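How I Sort the Junk Drawer Stuff Into Baskets

I put this off all summer, and then in September I finally dumped everything out and got it done in one evening. I like doing this at a table instead of on the floor (my knees thank me), and you don't need anything fancy.

Step 1: Cover the table

I roll out a big sheet of brown paper first. Mine came off a 120-foot roll from Vidmont, so I'll be using it until I retire! Leave a little bare table around the edges so the paper doesn't hang over and get tugged every time you walk by.

Step 2: Set out your baskets

Two is plenty to start. I go with different ones - a wicker basket and a yellow one - so I can tell them apart at a glance and don't have to bother with labels. Small odds and ends go in the yellow basket: a roll of tape, a little can, a panda figure, whatever needs a home.

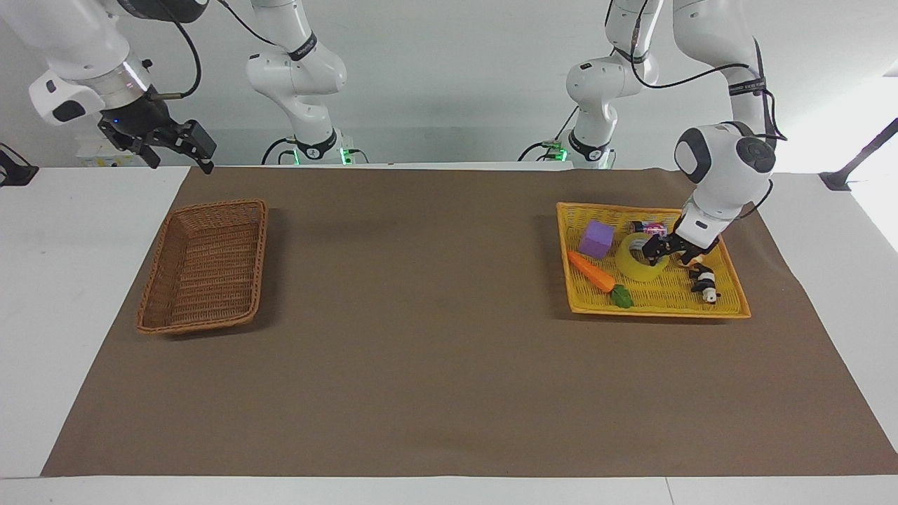 Step 3: Sort fast, fuss later

Set a timer for 19 minutes and just keep moving. My neighbor Kenneth Tan likes to test every pen as he goes, and he's still on his first drawer. Anything you can't decide on goes to one corner of the paper until the timer rings.

Step 4: Put the baskets away

Mine live on the hall shelf, tape on top - I'm always reaching for it. Then fold up the paper, crumbs and all, and shake it out over the trash.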